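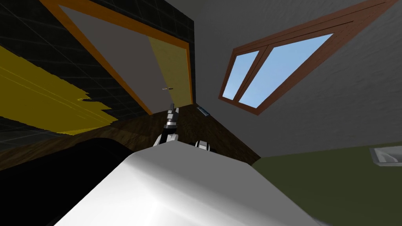
I signed up for my term abroad in Kovora on the strength of one leaflet and a talk with free biscuits. The exchange office at Wiltthorpe sent me off with a form in 14 sections, and the host college greeted me with another, identical except that it wanted everything in black ink.

The college was founded in 1882 and I suspect the timetable was too. Lectures start at 7.40 in the morning. My tutor speaks at the speed of a horse race, and for the first month I wrote down the verbs and hoped.

Still, I now live above the Negri bakery, I can argue about a phone bill in a second language, and I've read 40 pages of a novel without a dictionary — the other 1000 or so can wait until June. My essay on regional dialects came back with one word at the bottom. I had to look it up. It meant "longer".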